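Horkbridge talk - notes, 1 Dec 2023
(30 min slot, leave 5 for questions, DON'T run over like May)

Open with the trade. Everybody in the room remembers where they were. Our best left-hander, gone, for a shortstop who'd hit nothing above A ball and a catcher with a bad knee. People called the radio station. Someone mailed the front office a shoe.

Pause there for the shoe.

Then: what did we know at the time? Not what we know now. That's the whole talk. Judge the deal by what was on the table that morning.

Slide 2 - the pitcher. 16 wins the year before, everyone quotes that. Nobody quotes the innings. Fastball was down a tick by August, walks up, two skipped starts with "general soreness". One year left on the contract. Team going no place. 81 losses and that was the good year.

Say slowly: you can't keep a guy for the statue.

Slide 3 - the shortstop. Scouting report, read the line out loud: "arm plays, feet play, bat is a question." Bat stayed a question for two seasons. He got sent down twice. Booed on opening day, at home, before he'd touched a ball. Then the third year he shortens the swing, stops trying to pull everything, and off he goes. 48 doubles. Let the number sit.

Ask the room - who here booed? Hands up. (I did. Own up to it.)

Slide 4 - the catcher. Short bit. Knee never came right. Played 2 games for us. But he stayed on as bullpen catcher and the young arms loved throwing to him. Does that count in the trade? I say yes, a little. Somebody will argue. Good, move on.

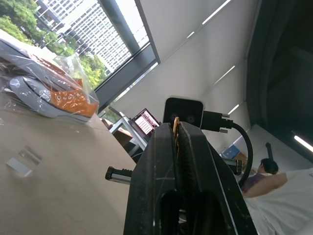
Gripper and sensor module, with cable.

Slide 6 - other side of the deal. Be fair to them. They got a decent year and a half, a playoff start he won, and then the elbow. They'd do it again, I think. Both teams can win a trade. Fans hate hearing this.

Skip the Vasić Park attendance chart if short on time. If not: crowd dropped right after the trade, came back when the team started winning. Thats all it shows. Don't oversell it.

Slide 8 - the mistakes. Front office did get stuff wrong, say so:
- announced it late at night, no press conference, looked like hiding
- no plan for who pitches opening day (we remember who pitched opening day. ouch)
- rushed the kid. Should have had a full year in the minors, got six weeks
- the "exciting new chapter" letter to season ticket holders. Read first sentence, stop, let them groan

Slide 9 - how to grade a trade. Keep it simple, no formulas, last time I lost the back half of the room.
Age of the guy leaving. Years left on the deal. Where your team really is, not where you tell people it is. What you need up the middle. Then wait. Three years at least before you get to yell about it.

Someone always asks about the money. Answer: yes it saved money, and no, they didn't spend it on a pitcher till the next winter. Both true. Don't get dragged into the owner stuff, it eats ten minutes.

Slide 10 - bring it up to now. The deal everyone's mad about this winter. Same shape! Popular veteran, one year left, two kids coming back you've never heard of. Not saying it's a good one. I don't love the second kid, long swing, and the outfield is allready full. But put the date in your calendar and come back to it.

Thanks to Grireo for the room and Skumix for the coffee. Mention the sign-up sheet by the door for the spring bus trip, seats going fast.

Questions. Repeat each one into the mike, people in back coudn't hear last time.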